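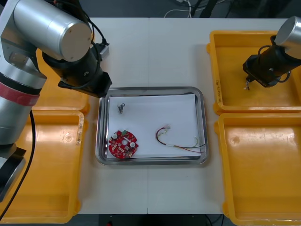 Cetcombe is putting out a bench kit for people who solder at home, and I get to be the one to tell you about it! I'm Jolien Desmet, I run the little parts shop behind the name, and I've been building small circuit boards on bad surfaces for longer than I'd like to admit. Kitchen table, ironing board, the lid of a freezer (don't). The kit is called Gurkwood and the heart of it is a tray. A stainless steel one with rounded corners and a raised rim, and a sheet of plain white paper laid in the bottom, so a red board stands out nicely and even a tiny black part with thin bent leads has a hard time hiding from you. If you've ever crawled across a carpet after something the size of a screw, you already know why I care so much about the rim.

The paper is my favorite bit, and it's the cheapest thing in the box. You get 25 sheets, cut to leave a little strip of metal showing around the sides so you can get a fingernail under and lift one out. Write on it, draw arrows on it, put a pencil ring around the part you keep mixing up with the other part. When it gets grubby you swap it. I keep my old ones in a folder because they end up being better notes than my notes.

Then there are the bins. Every kit comes with 4 of them, and they sit next to the tray, outside the rim, which took us a while to settle on. Our first version had little compartments inside the tray and I hated it — every time I reached for a resistor my sleeve went through the board. Now the tray holds only the job you're working on and everything waiting its turn stays in a bin.

We tried the whole thing out with the evening class at Grondwood, mostly beginners, and they were wonderfully blunt. They told us the first paper was too shiny under a desk lamp, so we changed it. They told us the instruction leaflet was too long, so I cut it down to one page (it hurt, I had a very good paragraph about tweezers). One student asked for a lid. There's no lid yet. I'm thinking about it.

The trays are being packed for us by Kramer, who also handle our mail orders, and the first batch is 2236 kits. Boards and parts aren't included, so bring your own project, or pick one of the 106 starter boards already in our catalog. The round ones are a lot of fun if you're tired of rectangles, and they fit on the paper with room left over for whatever you're about to put on them.

Orders open on 26/03/2020 through the Cetcombe web shop. Schools and clubs that want a stack of trays without the bins should write to us first and we'll work something out. Refill paper will be sold separately, same size, same dull finish.

If you write for a hobby magazine or a club newsletter and want to try a kit before you say anything about it, please get in touch through the shop's contact page and mark your message for Jolien. I read them all myself, usually in the evening, so give me a day to answer.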